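Two arms, one pot: an afternoon with the Pallutis kitchen bench

Reviewed by a reader who cooks. Posted Mar 5, 2020
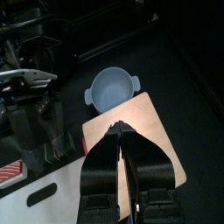
I went to the Ornberg open day expecting to be sold something, and I was. The Pallutis is a two-armed bench robot from a small firm called Osus, and the pitch is that it can do the dull parts of working in a canteen kitchen: moving pans, shifting boards, putting things back where they live. You can't buy one for your house and they don't claim you can. What they want is for canteens and care homes to rent one by the month.

I help run a canteen kitchen that serves 85 lunches on a normal day, so I'm the sort of person they were hoping would turn up. I am also the sort of person who has a cupboard with a spiral slicer in it.

The demonstration

We stood behind a rail while the arms did their turn. The task was simple enough on paper. There was a pot and a chopping board on the bench, the pot had to end up on the board, and the board had to be straight first. A person would do this without stopping a conversation. The Pallutis took two goes. On the first it got hold of the pot by one handle, lifted, thought better of it and put it down again more or less where it started. On the second it used both arms and managed the job, and people clapped, which I thought was generous.

The pot was empty throughout. I asked whether we could see it done with water in and was told that wet work was "on the list". I asked again later, of someone else, and got the same words. In my kitchen a pot with nothing in it is a pot on its way to or from the sink, and I'd say that's the easy half of its life. The hard half is when it's full, hot and has a lid that doesn't fit.

I'd also have liked to see a heavier pot. The one they used had a small tab handle on each side, and I can see why you'd choose it, but ours are mostly big dented things with one long handle and a loop, and the loop gets greasy. When I said so I was shown a slide.

Speed

Slow. They had a clock running on a screen beside the bench and the successful go came in at 313 seconds from start to finish. The man next to me muttered that he could have peeled a bag of carrots. The staff said speed was turned down for visitors, and it may well be, but a number they wouldn't show us isn't one I can plan a lunch service around.

The fingers

This was the part that interested me most, and I'll give them credit for letting us have a close look once the power was off. The long black fingers have a ribbed surface that looks a bit like fabric, and they taper to a narrow tip. It's a sensible shape for getting under the edge of something flat. Picking up a chopping board from a bench is annoying even for people, and the arms did it fairly neatly by sliding it a little and getting a tip underneath.

My worry is cleaning. Ribs hold muck. Anything that touches a board in a food kitchen has to be washed properly, often, by someone in a hurry. The leaflet says "wipe clean", which I have seen written on a great many things that weren't. I asked if the fingers come off for washing and was told they do, with a screwdriver. I don't want my staff hunting for a screwdriver between the raw chicken and the salad, and I certainly don't want a small screw going missing near food.

The space it takes up

More than I'd been led to think. The arms themselves are one thing, but there are cables and brackets with them, and rails and rods behind the bench. You'd lose a good stretch of worktop for good. Our kitchen is narrow and has a door that opens the wrong way. I measured when I got home and we would have to give up either the bread slicer or the place where everyone puts their tea.

I've seen one rival, the Bellamy, at a trade show last year. It has a single arm on a trolley and it did less, but you could wheel it away and forget about it until you needed it. For a small kitchen I think I'd want the trolley.

Good points

It's quiet. I had expected whining and there was hardly any. Nothing got dropped while I was there, and it never seemed to be in danger of throwing a pot at anyone. When somebody's child leaned over the rail everything stopped at once, and it stayed stopped until a member of staff started it again. The staff were polite and mostly gave straight answers, apart from the water business. The tea was decent too.

Bad points

Slow, bulky, awkward to clean, and shown doing a job with most of the difficulty taken out. The rental price wasn't on any of the paperwork. When I pressed I was offered a call back, and I've had two emails since, neither with a price in it.

Would I have one?

Not this March. If Osus can show me a full pot going from the hob to the side in under a minute, with fingers that pop off and go through the dishwasher, I'll drive back out to Ornberg and stand behind the rail again. They're holding another open day when the wet work is ready. Bring a coat if you go, the hall isn't heated, and the car park is on the far side of the building from the entrance.

Score: 2 out of 5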